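Print | E-mail

Tristside Slots FAQ

Where's my welcome bonus?
Opt in first, then deposit. Shows up in 2 minutes, sometimes 4. Still nothing? Log out, back in. Then mail Sorcha Gillies on the bonus desk.

Can I play Sondora on my phone?
Yes. Any browser, no app. Turn it sideways or teh paylines get tiny. 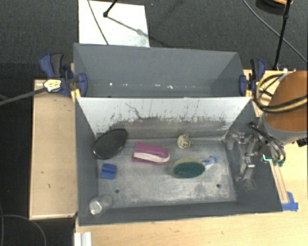
What are scatter symbols on Sondora?
They pay anywhere on the reels, no line needed. Think of the front gray bin, six things lying in it: only what's in there matters, not the order. Wilds are diferent, those do need a line.

Max win?
3,000 x stake. Base game tops out at 1,000.

Spin froze, did I lose it?
No. Result is saved, reopen the game.

Print | E-mail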